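Keltumow Tabletop Objects: data card

Summary

Keltumow is a collection of recordings of everyday handling tasks done on a pool table. The tasks are small ones: folding a cloth, moving a ball from one side to the other, picking up a bottle, clearing the felt. The set holds 3,964 clips from 154 setups. A setup is one arrangement of objects on the table before a task begins.

Maintainer: Sabina Howlader
Object list and labels: Mizanur Gazi
Label review: Kanokwan Suwannarat

Surface

All tasks use the same table. The bed is covered in green felt, and the rails are dark wood with white diamond sights. Felt was chosen over a bare tabletop for two reasons. Balls settle on it instead of drifting, and cloth catches on it slightly, so a fold tends to stay where it is put. Labels that use a position ("near rail", "far rail", "corner pocket") are given from the camera side, with the person standing or sitting behind the far rail.

Objects

Objects fall into 13 classes. The ones that appear most often are listed here with their label names.

ball_billiard: solid or banded, color stored as a separate field
ball_other: any ball that is not part of the billiard set
cloth: any flat fabric item, printed or plain
bottle: cap color stored as a separate field
card: small flat card with a printed mark
cable: labeled only as a region, never as single strands

Cloth state is one of flat, folded, draped or crumpled. A cloth that is folded and also hangs over a rail gets both tags.
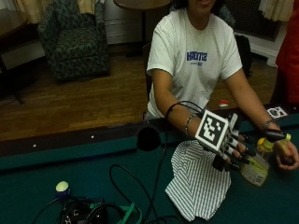 Bottle with yellow cap in the left hand, striped cloth on the felt.

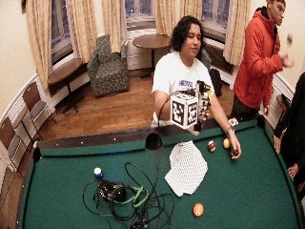
Labeling rules

1. Label an object if at least half of it is visible. Smaller parts go in the "partial" field.
2. A ball in the hand keeps its class and gets the tag "held". Do not remove it from the table count.
3. Cables are marked as clutter. They are part of the setup and were not edited out.
4. If two labelers disagree on folded versus crumpled, use crumpled and set the review flag. Kanokwan Suwannarat closes the flags in batches.
5. Do not guess at contents. A bottle is a bottle — there is no "full" or "empty" tag in this version.

Splits

The held-out split has 2,000 clips. It was drawn by setup, so no arrangement in it also occurs in the training split. Earlier copies of the set were split by clip and should not be used for comparison.

Known issues

Cloth boundaries are loose where the fabric has a fine print. Green items on green felt have the highest rate of missed labels. Color fields for banded balls record the main color only — the band is dropped. The April revision renamed "towel" to "cloth", and some older scripts still look for the old name.

Contact

Report label errors to Mizanur Gazi with the clip number and the class name. Requests for new object classes go to Sabina Howlader.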